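How to freshen up tired wooden cupboard doors

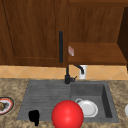

Thanasis Kokkinos

I put off doing our kitchen doors for years, and then one wet February I simply ran out of excuses (and of other rooms to paint!). It's slow work but very pleasant, and you can do it a door or two at a time.

Take the handles off first and pop the screws in a jam jar. Wash each door with warm water and a drop of washing-up liquid, going gently into the corners of the panel where the grease likes to hide, then leave it overnight to dry.

Next, sand lightly with 200 grit paper, always along the grain – never across it, however tempting that looks on the rails. Wipe off the dust with a barely damp cloth.

Now rub in a thin coat of oil with an old cotton T-shirt. I use Fustari, though any decent furniture oil will do. Wait twenty minutes, wipe away whatever is left, and give it a second coat the next day. Lay oily rags flat outdoors to dry before you bin them, as they can catch fire if left in a heap.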